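It took three tries to get the author of "Fatness" on the phone, and when we did connect she apologized so many times that I started apologizing too, and we lost a good few minutes to that before either of us got around to the story. She is one of the gentlest people I have ever interviewed. Her fiction has teeth, though, and the new one, which went up this week in the online magazine Mindora, has been passed around by my writing friends more than anything else this winter.
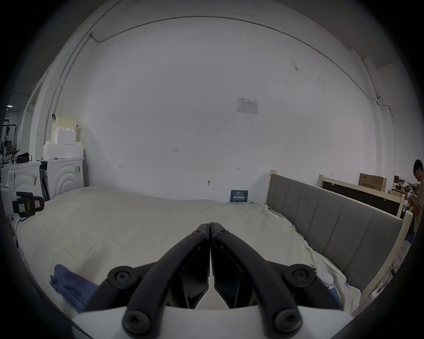

Marquez, 15 January 2025

The story takes place in a town where grief adds to your body weight, pound for pound, and joy does too, so that strangers can never tell by looking which kind of life a person has had. I asked her where that came from, expecting (I suppose) something tidy.

"Oh, from a bathroom scale," she said, laughing. "A broken one. It gave me a different number every morning, and I started making up reasons for the number. One day it said I was up 30 pounds, and I thought, well, I did get that nice letter from my aunt."

She wrote the first draft in 10 days and then spent most of a year taking it apart. There were four versions in all, and in the earliest one the whole thing was told by the town doctor, who has since shrunk to a single line near the end. I told her I rather missed him, never having met him, and she sounded pleased.

"He was so sure of himself! I liked him too much. He kept explaining how the weight worked, and every time he explained it I believed it less. So I gave the story to the daughter, who doesn't care how it works and just wants somebody to help her get her mother up the stairs."

That staircase scene is the one people write to her about. I read it twice in a row and then went and called my own mother, who wanted to know what was wrong.

We talked for a long while about titles, too. Mindora's editors had some worry over "Fatness," and she offered them four others, none of which she would repeat to me. "They were terrible. I made them terrible on purpose, and I think they could tell."
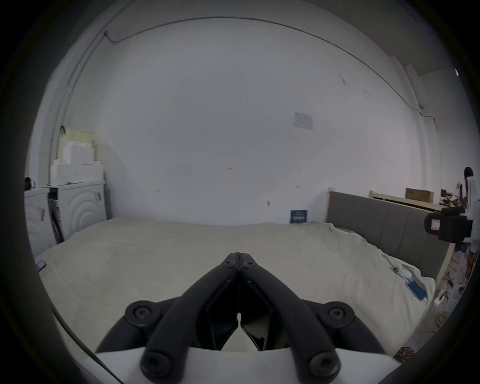 The bed, with its pale cream sheet.

She doesn't keep a writing schedule and is cheerful about it. Some weeks there is a page every evening, and some weeks there is only reading, mostly old ghost stories and seed catalogs. When I asked what she does when she's stuck, she was quiet for so long I thought the call had dropped.

"I write the dullest possible next sentence," she said at last. "She opened the drawer. He put on his hat. Then at least somebody has a hat on, and I can ask where he's going."

Next up is something longer, a novella called "Keteck," about a ferry that stops at an island only its passengers remember. She has the beginning and the end and is, in her words, "rowing around in the middle." She hopes to read a piece of it aloud this spring if her nerves allow, and I promised to sit in the front row and nod a lot. "Fatness" is free to read in the January issue of Mindora, and there's a letters page at the back if you'd like to tell her about your own mother. She does read them all, she said, usually standing up in the kitchen.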